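作業日記 造花仕分けアーム

水曜。共同工房、夕方から。仕事が押して着いたのがもう遅め。晩飯はコンビニのおにぎり2個。とりあえず忘れないうちに書く。

まず電源。前回の終わりに非常停止がたまに効きっぱなしになる件、コネクタの圧着だった。抜いて、かしめ直して、引っぱって確認。線をいじるたびに再発してたやつ。直ったと思う。思うだけ。次も出たらコネクタごと替える。

そのあと原点合わせ。三軸目だけ毎回ちょっとずれて戻ってくる。Prastetportの設定ファイルを開いたら、オフセットの符号が逆だった。自分で書いたくせに。9月の自分を叱りたい。コメントに「仮」とだけ書いてある。仮のまま年を越してる。

符号を直して再起動、立ち上がりに妙に時間がかかる。待ってる間におにぎり一個目。鮭。

今日の本題は造花。最終的にやりたいのは、台の上にばらっと置いた花を一本ずつ取ってトレイに並べること。花屋ごっこと言われればそう。でもブロックや缶よりずっと難しくて面白い。柔らかいし、茎は細いし、葉っぱが邪魔するし、花の頭だけやたらでかい。重心がどこか分からん。

赤いバラと水色のアジサイ、あと葉だけの枝を少し。アジサイは頭同士がくっつくと一つの塊に見えるらしく、輪郭で分ける処理がほぼ役に立たない。人間が見ても、上からだとどこで切れてるのか怪しい。茎の方から数えるべきか。でも茎は茎で交差する。うーん。

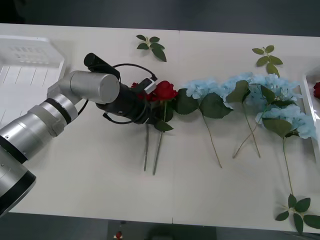
Sivau工房日誌
2023年1月11日 記
カテゴリ:アーム/つかむ系

続き。

バラから。赤は白い台の上だと一発で拾えるので、色だけで位置が出る。問題は二本が近いとき。グリッパーが二本まとめて挟みにいく。狙いは一本。花の根元を狙うと、花びらの広がりの分だけ指の入る隙間がない。茎を狙うと今度は細すぎて、台すれすれまで下ろすことになる。天板に当てるのは嫌だ。前に一度やって、指先のゴムを欠いた。あの音は二度と聞きたくない。

で、下限の高さをソフトで切ってある。それが余裕を見すぎていて、茎に届かない。少しずつ下げた。下げて、止めて、横からのぞいて、また下げる。腰が痛い。台の高さが中途半端なんだよな、ここ。椅子だと高いし立つと低い。

下限を下げるついでに、当たった時の保険で電流の監視も入れた。閾値は995。単位はドライバの生の値なので何とも言えない。最初100にしたら動き出した瞬間に止まった。当たり前。自重だけで超える。上げていって、素振りで止まらず、手で押さえたら止まるところがそのへん。姿勢で変わるはずだから本当は表にしないとだめ。今日はやらない。

ケーブル。これも気になってる。手首のまわりで黒い線が輪になってて、大きく回すと引っかかりそう。カメラの線を長めに取ったのが裏目に出た。結束バンドで留めると今度は回転の余裕がなくなる。ばね式の吊りにするか、スリーブでまとめるか。スリーブはLe Golffの、違うLe Goffの在庫に合う太さがあったはず。値段を見てから考える。たぶん高い。

手首まわりの回転は当面、片側だけ制限をかけた。動作の自由度は減るけど断線よりまし。断線すると半日飛ぶ。

照明は天井灯だけで足りた。影が柔らかいので閾値処理が安定してる。デスクライトを足した方がいいかと思ってたけど、足したら花びらのてかりが出て逆に悪い気がする。やめておく。買わなくてよかった。

手先カメラの話。上から見てる分には花は丸い塊で済むけど、寄っていくと話が全然ちがう。近づくほど赤一色になって、どこが一輪の端なのか分からなくなる。位置合わせの特徴点が布目みたいな細かい模様に食いついて、少し動くとぜんぶ入れ替わる。画面の十字がふらふらする。あれを信じて動かすのは怖い。

案としては、ある程度寄ったら花を見るのをやめて、茎の緑だけを見る。白い台の上の緑の線なので、細くても拾えるはず。葉も緑だけど、葉は幅があるから太さで落とせる。落とせるといいな。 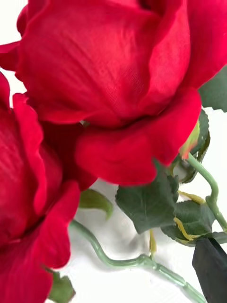

曲がった茎はどうするかという問題が残る。まっすぐなら二点取って傾きを出せば終わりなのに、造花の茎って針金入りで、袋に入ってた時の癖がそのまま残る。のばしてから使う手もあるけど、それだと課題が簡単になりすぎて負けた気がする。誰と戦ってるのか知らんが。

結局、線を細くして、花の近くから短く区切って、その区間だけで向きを出すことにした。つかむ所の近くがまっすぐなら、先がどう曲がってようと関係ない。枝分かれに当たったら、太い方を選ぶ。つぼみの方に行くと困る。つぼみは軽いから、つまんだら本体を引きずって終わる。

コードはざっと書いて、まだ保存画像でしか試してない。実機では明日以降。保存画像だと、葉の縁のぎざぎざが細線化でひげになって、枝分かれ扱いされる。短いひげは捨てる、を足した。捨てる長さは6画素。根拠なし。ぎざぎざが大きい葉だとまだ残る。ぼかしてからやるか。でもぼかすと茎が消える。この手の綱引きばっかりだ。

グリッパーの閉じ方も見直したい。いま速さ一定で閉じてる。花の頭にかかると花びらがつぶれて、開いた後に形が戻りきらないことがある。布だからしょうがないとも言えるけど、生花でやったら全滅だろうな。触れるまで速く、触れたらゆっくり、が理想。触れたのをどう知るか。さっきの電流監視は腕の方で、指の方はまた別の基板。Golsteadの基板は値の更新が遅くて、気づいた時にはもう握ってる。更新の間隔を詰められるか、説明書を読む。読む読むと言って読んでない。

指先に薄いスポンジを貼るのも考えた。つぶれは減る。そのかわり細い茎が滑る。茎には硬い方がいい。花には柔らかい方がいい。先だけ硬くして奥を柔らかく?3Dプリンタの予約が空いてたら試作。柔らかいフィラメントは湿気てた気がする。乾燥からか。めんどくさ。

九時過ぎ、隣の台で丸のこが始まって集中が切れた。振動がこっちの床にも来る。手先の映像が揺れると困るので動かすのは中止、片付けに入る。

片付け中に気づいたこと。花の抜けた毛というか糸くずが、天板にけっこう落ちてる。検出には引っかからない大きさだけど、指の間に噛むといやなので、次はコロコロを持ってくる。あと雑巾。

トレイの位置も測り直し。今は目分量で左に置いてるだけで、端に印もない。テープで角を決めて、そこを基準にする。戻すたびに座標を打ち直すのは馬鹿らしい。

次回やること
・指の基板の説明書。ほんとに読む
・トレイの角にテープ
・下限の高さ、いまの値をファイルに書く(まだ書いてない!電源落としたら消える)
・ケーブルのスリーブ、太さと値段
・茎だけ見るやつを実機で。最初は腕を浮かせたまま、狙った位置に来るかだけ
・コロコロ、雑巾

追記。帰りの電車。下限の値、やっぱり保存しないで電源落としてきた。あほ。メモ帳に走り書きした数字が読めれば助かるけど、最後の桁が1にも7にも見える。小さい方で入れて当たると嫌だから高い方から測り直し。

あと、おにぎりの二個目を工房の棚に置いてきた。明日寄れたら捨てる。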